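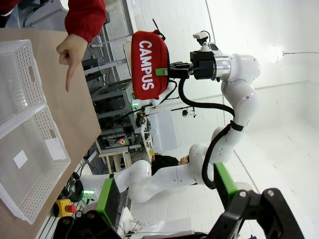 Red CAMPUS pouch and the two white baskets.

Home Notebook Sessions Kit log Contact

Thursday, July 30, 2026

Kicking day at Benkirane field, and what a good one! Abdelilah Lahlou took 27 place kicks from the right touchline, all from the same mark, and I finally got the tee sensor (the Filico one) to log every strike without dropping out. Ball pressure was checked before each set of nine. Longest carry still to be worked out from the tape.
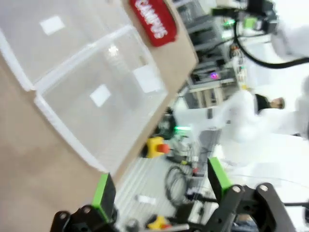
He made 14, and the misses are the fun part. Nearly all of them drifted left, and on those his plant foot was a touch closer to the ball. I want to see if that holds on the other side of the field before I get carried away (too late, I already am).

Settings: sample rate 410, trigger threshold left where Jament had it. The file runs to 2,810 rows once the warmup is cut.

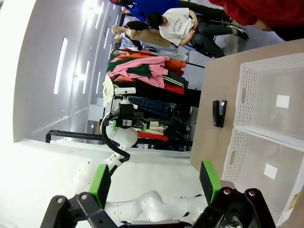
Green finger pads, set wide apart.

Wind was a pain after lunch. The flag on the far post swung right round between sets two and three, so treat set three with care. Abdelilah says he likes a crosswind. I believe him!
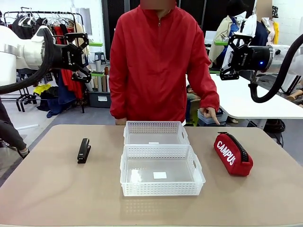 To do before August
- left touchline, same tee height
- try the older, softer ball
- ask Dretum for the spare sensor clip

Comments

rk: Did you mark the plant foot with tape or just read it off the video?

Lahlou: Set three was fine, I just hooked two of them.

We use cookies to keep you signed in. Accept / Settings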